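Open Day at Kullance
Last updated: Wednesday, October 4, 2023

My aunt had been promising me the Kullance open day ever since I learned to spell "robot," and she wore her good shoes for it. 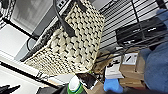 by Diễm Lương

We got there early, of course (she is early for everything), and Roxana Onu met us at the door with a badge for each of us and a great deal to say about Bukeo, the robot, which she spoke of the way other people speak of a nephew in medical school.
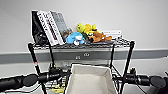
"Does it ever get tired?" my aunt asked.

"It stops when the motors get too warm," Roxana said, "and then we all have lunch."

My aunt liked that very much, and she told Roxana about her years at the Wattimena laundry, folding 200 sheets a shift, and how her wrists
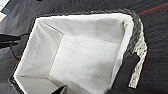
still ached every December, so that she had to hold her teacup with both hands.

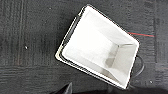 I had meant to ask clever questions, and I'd written four of them on my palm. Instead I stood beside my aunt while she looked down at the white bin on the dark carpet, and the black finger near it, and she said, very softly, "Go on, dear, take your time."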